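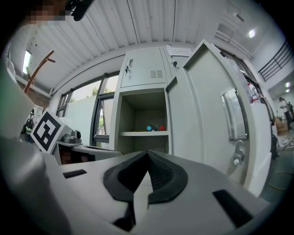
A reader wrote in after the last tutorial to say the component page was fine but the handoff was still a mess, every developer asking which gray is the real gray, and could we please do one on naming. Fair. So this is the naming one. Color, spacing, type. Design tokens, start to finish, for a small product team.

Quick version first. You make a list of every value in your design file. You merge the near-duplicates. You name what's left in two layers. You export it. Then you stop people adding new ones on a whim.

I'm using the Clevura redesign for the examples. Booking app, small team, file was four years old when I got it. 377 color values in there. Most of them gray.

What you need

A design file you can edit (take a copy, do not do this on the live one)
A spreadsheet
Access to the code repo, or a developer who will answer messages
An afternoon for the list, another for the naming

Step 1. Pull every value

Use whatever inventory plugin your design tool has. If there isn't one, export the styles and go through page by page. Boring but fine. One row per value. Columns: value, where it's used, how many times, what it's doing.

That last column is the one people skip. Don't. "Border on inactive input" is useful. "Gray" is not.

Do the code too. Search the stylesheets for hex values and anything in pixels. You'll get a different list. At Clevura the two lists barely matched – the design file had a warm gray for dividers and the code had a cool one, and both had been shipping on different screens.

Step 2. Merge

Sort by hue, then lightness. Put the swatches next to each other at full size. If you can't tell two of them apart on a normal laptop screen, they're one color. Keep the one that's used most.

Check contrast before you throw anything away. A gray that looks the same as its neighbor can pass for body text where the neighbor fails. Keep the passing one.

Spacing goes the same way. List was 4, 5, 6, 7, 8, 10, 11, 12, 15, 16 and so on. Pick a base and round to it. Base 4 works for most products. A 15 becomes a 16 and no one sees it. An 11 becomes a 12. The 5s were all in one old table, we left those for later and then forgot them till QA.

Type sizes: six is plenty. If you have more then that, look for the ones used on a single screen. Marketing banner, usually.

Step 3. First layer – raw names

Raw names say what the value is. Nothing about use.

gray-100
gray-200
gray-800
blue-500
space-2
space-6
text-sm

Go light to dark, 100 up to 900. Leave gaps. You will want a 150 one day and it's nice if there's room.

Don't name them after moods or fruit. "Mist" and "fog" and "cloud", which one's darker? I had to look every single time on a past project.

For spacing I number by multiples of the base. So space-2 is 8 pixels, space-6 is 24. Some teams put the pixel number in the name. Also OK, until the base changes.

Step 4. Second layer – use names

This is the layer designers and developers touch day to day. Each one points at a raw name.

text-default points to gray-800
text-muted points to gray-600
border-input points to gray-300
border-input-focus points to blue-500
surface-page points to gray-100
gap-card points to space-6

Pattern I use: what it is, where it sits, what state it's in. In that order, always. border-input-focus, never focus-border-input. Leave off the state if it's the default one.

Write these with the developer in the room or on a call. They'll have words for things already. If the code says "panel" and you say "card", pick one today. We went with card, and the Bima team, who share our component library, went with panel. Still paying for that one.

How many? Fewer than you think. Start with text, surface, border, gap. Add icon if icons behave differently from text. Buttons can get their own set later.

Step 5. Put them in the file

Create the raw set first. Then the use set, pointing at it. Hide the raw set from the picker if your tool lets you. If people can see gray-300 they'll use gray-300, and then dark mode breaks because gray-300 has no idea it's a border.

Now swap. Start with components, not screens. Buttons, inputs, cards, nav. Most of the screens fix themselves once the components are done. Then go through the stragglers, anything detached, anything pasted in from an old file.

Do it in small batches and publish between each. I did all of Clevura's inputs in one go and got a date picker with white text on white. Took me until 4 p.m. to find it.

Step 6. Export

Export as JSON. One file for raw, one for use. Most build setups can turn that into CSS variables without much fuss. Agree on dashes or dots before the first export, not after. We use dashes.

Check these by hand once it's through:

Does text-default in the browser match the file
Do the focus borders show up when you tab through a form
Is anything still using a hex value directly (search for # in the styles)
Does the longest page still scroll properly, spacing changes add up

Plomulside, our internal admin tool, was the hard one. Old stylesheets, lots of overrides. We mapped the old variable names to the new ones in one extra file and left it at that. Ugly, works. The old names come out as each screen gets touched.

Step 7. Keep it clean

One rule. New token needs two places that use it. One place, use what's already there or ask.

Keep a changelog page inside the design file. Date, name, what changed. Short lines. When the Albers theme came along (white label, different blue, squarer corners) we only had to repoint the second layer and the changelog told us which ones were risky.

Renames hurt. Keep the old name alive for one release, mark it as old, then delete. Tell people before you delete it, in the channel they really read.

Common problems

Colors look right in the file, wrong in the browser: check the color profile setting in the design tool. Usually that.

Opacity: don't build grays out of black at 40 percent. Looks fine on white, goes muddy on anything else. Use a solid unless it's an overlay.

Someone wants a token called "special": ask what it's for. There will be a real name in the answer.

Two tokens with the same value: that's fine in the second layer. text-muted and icon-muted can both be gray-600. They might split up later. In the first layer it's a mistake, merge them.

Shadows: I haven't done these properly yet. At the moment we have shadow-card and shadow-menu and the rest are loose. Will update teh page when that's sorted, probably August.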